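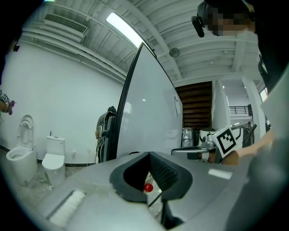

The two white toilets by the wall, the left one with its lid up

landik72
Redoing the downstairs bath and I keep going back to the left one. No tank in sight, wall-hung, so I could mop right under it. Anyone living with one?

Gralari_Jo
Eight years with ours and I love it! Get the carrier frame bolted in before you tile, though.

farkas50
Disagree. Ours needed a new fill valve and getting at it through the flush plate was miserable - give me a plain floor model any day.

Gralari_Jo
Took me 34 minutes to swap mine, farkas. Small hands help.

landik72
Hmm, my hands are huge. Pricing both this weekend.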